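Running a repair shop for small motors in Mollville

The workshop is down a side passage off the main street in Mollville, behind a shop that used to sell carpets. The sign over the door says Okafor Repairs, in the same green lettering it had when the present owner took it on from an uncle. She asked not to be named here beyond the business, on the grounds that people know where to find her and she gets enough phone calls as it is.

She mends small motors. That means fans, sewing machines, food mixers, pumps for garden ponds and now and then the motor out of a barber's chair. She does not do washing machines, though people bring them.

"I haven't got the floor space and I haven't got the back for it," she said. "I send them to a man two villages over and he sends me his mixers. It's worked that way for years."

We spoke in October, which she described as the slack end of the year. Pond pumps finish in September. Heaters start when the first frost comes, and until then it is mostly sewing machines, brought in by people who have remembered that they meant to make curtains.

She started at sixteen, sweeping up and winding coils. Her uncle paid her by the coil and checked each one with a meter before he would count it. In the first month he rejected more than he accepted.

"He never said anything about it. He'd just put it back on my side of the bench. I'd unwind it and do it again. You got quicker because you were sick of the sight of it."

Winding by hand is now a small part of the work. A replacement motor for a desk fan can cost less than the wire and the hour it would take to rewind the old one, and she tells customers so. The exceptions are older machines where nothing modern will fit the casing. She had one on the bench when I visited, a mixer made by Zuveris, a firm which stopped trading before she was born. It had come from a bakery and had 61 pencil marks on the inside of the cover. She thinks each one was a service.

"Somebody looked after that. You open some of them and you can tell they've never had a drop of oil in their lives."

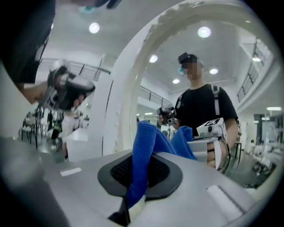 Pricing is the part of the job she likes least. She charges a fixed fee of £40 to open a machine and find the fault, and takes that off the bill if the repair goes ahead. Her uncle charged nothing for looking. She kept that up for two years after he retired and then stopped, having worked out that she was spending every Saturday morning on machines that went straight home again.

"I lost a few people over it. One chap told me it was daylight robbery and took his fan away. He came back in the summer with the same fan."

Did she charge him?

"Of course I did."

The most expensive repair she has done came to £400, for an industrial sewing machine belonging to a firm that makes boat covers. It needed a new clutch and a full rewind, and the customer had already been quoted four times as much for a replacement. She did the work over a week of evenings and drove the machine back herself in a borrowed van. It is still running.

Parts take up a lot of her day. Carbon brushes are easy enough, and she keeps a cabinet of them sorted by width. Bearings are also easy, provided that the number can still be read. Switches are harder. She buys most of them from a wholesaler called Lollix, which will send single items where others want an order of fifty, and what she can't get there she takes from dead machines on the shelves at the back. The shelves go up to the ceiling and she has no list of what is on them.

"I know where things are. If I'm ill for a month then I suppose that's a problem."

She has been asked several times to teach an evening class, and last winter she gave in and ran one for six weeks in the room over the library. Eight people came to the first session. She had them take apart a hairdryer, label every piece and put it together again, and two of them had screws left over. By the end most could change a plug, test a fuse and replace a set of brushes, and she said that was as much as she'd hoped for.

She would do it again if the room had better light. She would also drop the session on theory, which she had spent a fortnight preparing and which sent one man to sleep.
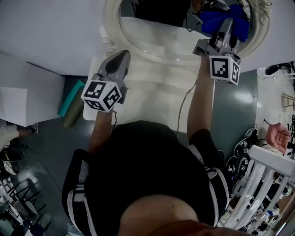 Who takes it on next

There is no nephew or niece waiting to learn the trade. She had an apprentice for three years, a good one, who left for a job servicing lifts. The money was better and there was a pension. She wrote the reference herself and says she would have gone too at that age.

She would take another if the right person came in, but she won't advertise. The last time she put a card in the window she had a dozen enquiries, and most of them were from people who wanted to know if she bought scrap.

"I want someone who can sit still. The rest of it I can show them."

Her own plans go no further than the lease, which has a few years to run. The rent went up in the spring and she put her fee up to match it. The roof over the back shelves leaks in one corner, and the landlord has promised to see to it before the winter. She has moved the sewing machine motors to the other side in the meantime.

While I was putting my coat on, a woman came in with a table fan in a carrier bag and asked if it was worth mending. It made a grinding noise, she said, but only on the lowest speed. The fan went on the bench, the fee was explained, and the woman was told to come back after four.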